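Gallery 41: The end room, furniture and floor

Home | Galleries | Floor plans | Contact

The end room at Tadutow is the small one past the stairs, listed on the floor plans as 2363. It has white walls, a wood floor and not much furniture. Mirjana Radulović drew up the furniture list and Oluf Hjaltested did the floor. The gallery covers the door side of the room, with the desk, the nightstand, the air purifier and the bucket used for clearing up. Earlier galleries of the same room, from before the floor was done, are linked from the floor plans page.

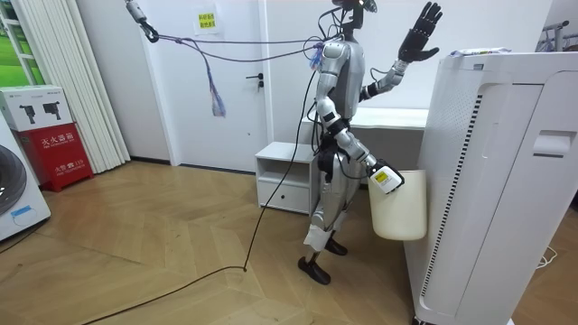 Herringbone floor, with the bucket carried past the side of the air purifier. 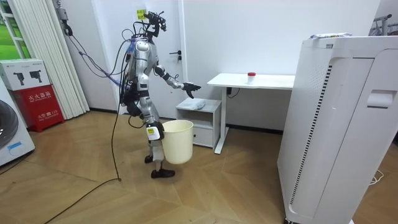 The desk against the back wall, next to the door. Nightstand at its left end, cup with the red lid on top of the desk.

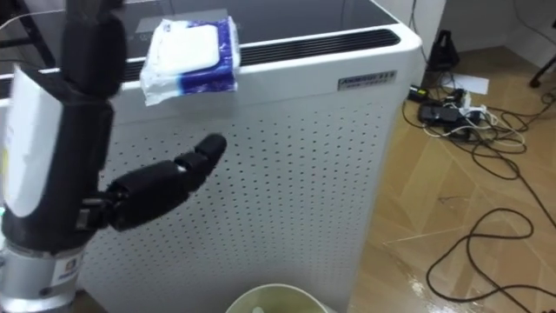
Page last changed: October, 4:10 p.m. (I.G.)

Notes on the room

The last picture is the top and front of the air purifier, with the pack of wet wipes on the edge.

Floor. The wood is laid in a herringbone pattern and was kept on the light side to match the rooms along the hall. Oluf finished it with Hurnex floor oil, 2 coats, left overnight between coats. The oil darkens the wood a little at first and then settles. It should be swept before it is wiped, and the wiping should follow the direction of the blocks. Do not use the steam mop from the downstairs closet. It was tried on a spare board and raised the grain.

Door. White, with a black lever handle. The handle replaced a round knob that stuck in damp weather. Telmo Llorente fitted it and has the spare screws in his drawer. The yellow sticky notes near the top of the door can stay where they are until the paint touch-ups are finished. The paint for the door and walls is the same white used in the hall, and what was left of it is on the shelf under the stairs with the room number on the lid.

Desk. A white standing desk with a rectangular top. It goes against the back wall and should stay there, as the outlet is on that side. Mirjana's first plan had it across from the door, but that left no room to get past with anything in your hands. The cable on the floor beneath the desk still needs to be run up under the top. We have the clips for this but they have not been put on yet.

Nightstand. Light gray, with an open shelf and a drawer below. It came out of one of the bedrooms when the beds were changed and fits partly under the desk. It was meant to be there for a week. People have been using it as a side table, so it has been left off the list of things to move. The drawer runs are stiff and could use some wax. The gray cloth on top is for dusting and should go in the wash with the other cleaning cloths at the end of the month.

Air purifier. The large white one with the perforated front and the long vent along the top. Wet wipes and cups should come off it before it is switched on, and nothing should be laid over the vent. The front can be cleaned with a soft brush. For the dark glass on top, use a dry cloth. Filters are ordered through Girnadetti, and Beca Yorath keeps the order number. The spare filter is in the hall closet behind the vacuum bags. Please write the month on the cardboard when you open it, as the last one had no date and we could not tell how long it had been in.

Bucket. A plain off-white plastic bucket, used for picking up and carrying things out at the end of the day. It belongs to this room. There is another for mopping, which is kept downstairs and should not be brought up, because the grit in the bottom scratches the oil finish.

Wipes. The soft packs dry out once they have been open for a while. Press the flap down after use and keep one pack open at a time. They are fine for the desk top and the nightstand. They leave streaks on the glass of the purifier and should not be used on the floor at all.

Still to do

Clips for the cable under the desk.
Wax for the nightstand drawer.
Touch-up paint on the door.
A hook for the bucket, low enough that it can be reached from the doorway.
Baseboard behind the desk, where the old shelf brackets marked it.

The Sugiyama shelving that was planned for the opposite wall has been put off. The sample unit was deeper than the catalog said and would have covered the light switch. Beca has asked for the narrow version. If it comes in the same white as the desk it will go in, and if it only comes in birch we will use it in the hall and leave the wall as it is.

Larger copies of the pictures can be had from Isabelle Gill. Give the gallery number when you ask. Corrections to the notes go to her as well.

Previous: Gallery 40, stair landing
Next: Gallery 42, hall closet
Back to all galleries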